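Brurnevbridge site: garment handling practice group
Minutes, August meeting, 9:00 start 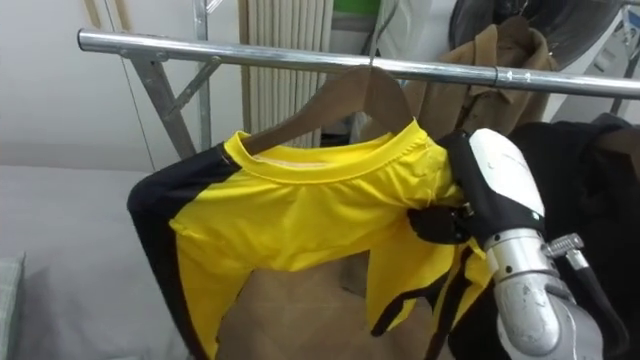 1. Previous minutes. Accepted with one correction: the Rorkon checklist has 36 entries.

2. Grip points. Vasić proposed that grips at the shoulder of a hung garment be logged separately from grips at the hem. Agreed. Section 8 of the practice note to be reworded.

3. Speed near the rail. Georgiou asked for a single reduced-speed limit whenever the gripper is closed on fabric. Dasance preferred a limit per garment type. Not settled; both drafts to be circulated.

4. Stop procedure. The operator keeps the stop button within reach during every run. Fabric is released by hand only after the arm is confirmed stopped.

Action: Fatos Vasić to issue revised section 8 before the next meeting.

Closed 9:36.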